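Yazzie Rollentrainer im Test: solide Technik, schwache App

Von Izzati Purba

Der Yazzie ist der erste Rollentrainer mit Direktantrieb aus dem Hause Truretti. Ich habe ihn über den Winter im Keller gefahren, meist mit dem Crossrad, an schlechten Tagen auch mit dem alten Rennrad. Insgesamt sind 3798 Kilometer zusammengekommen. Gekauft habe ich ihn selbst, im September, zum normalen Ladenpreis.

Aufbau

Der Trainer kommt fast fertig montiert. Man klappt die beiden Standfüße aus, zieht zwei Schrauben an und setzt die Kassette auf den Freilauf. Eine Kassette liegt nicht bei, das Werkzeug dafür auch nicht. Adapter für Steckachse und Schnellspanner sind dabei, die Beschriftung darauf ist allerdings so klein, dass ich beim ersten Mal den falschen erwischt habe. Mit 14 Kilogramm lässt sich das Gerät noch allein die Treppe hinuntertragen. Der Griff sitzt etwas zu weit hinten, beim Tragen kippt die Schwungscheibe nach vorn.

Fahrgefühl

Der Widerstand baut sich gleichmäßig auf. Bei langen Grundlageneinheiten fährt sich der Yazzie angenehm, der Tritt bleibt rund und der Rahmen steht ruhig. Im Wiegetritt merkt man, dass die Füße schmaler sind als bei der Konkurrenz. Wer viele Antritte aus dem Stand übt, wie man sie im Querfeldeinrennen nach jeder Hürde braucht, sollte eine dicke Matte unterlegen.

Im ERG-Modus regelt der Trainer nach einem Sprung der Zielleistung innerhalb von zwei Sekunden nach. Bei kurzen Intervallen stört das ein wenig, bei allem über einer Minute spielt es keine Rolle. Gegen meine Kurbel gemessen lag die Anzeige im Schnitt 5 Watt zu hoch. Nach dem Kalibrieren wurde es besser, hielt aber immer nur ein paar Wochen. 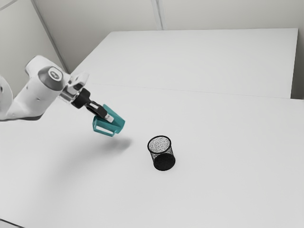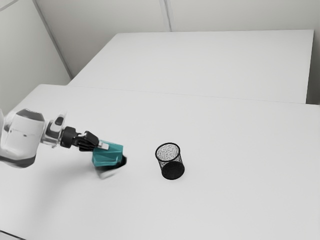 Gerenderte Ansichten: weißer Roboterarm über einem weißen Tisch.

Lautstärke

Das Gerät selbst ist leise. Das lauteste Geräusch im Keller kommt von der Kette, danach vom Ventilator. Mein Vereinskollege Otis Wojcik hat den gleichen Trainer in einer Mietwohnung stehen und fährt dort auch abends. Beschwerden gab es bisher keine.

App

Die App heißt Flallell und ist der schwächste Teil des Pakets. Die Kopplung bricht gelegentlich ab, danach muss man das Training neu starten. Eigene Programme lassen sich nur am Rechner anlegen. Mit anderer Trainingssoftware lief der Yazzie bei mir ohne Aussetzer, deshalb nutze ich Flallell nur noch für Firmware und Kalibrierung.

Haltbarkeit

Am Lack haben sich unter dem Lenker Schweißspuren gebildet, die nicht mehr weggehen. Das Netzteil wird warm. Der Riemen musste bisher nicht nachgespannt werden, der Freilauf läuft sauber.

Plus: ruhiger Lauf, gleichmäßiger Widerstand, Adapter im Lieferumfang
Minus: schmale Füße, unzuverlässige App, keine Kassette
Geeignet für: Grundlage und längere Intervalle im Winter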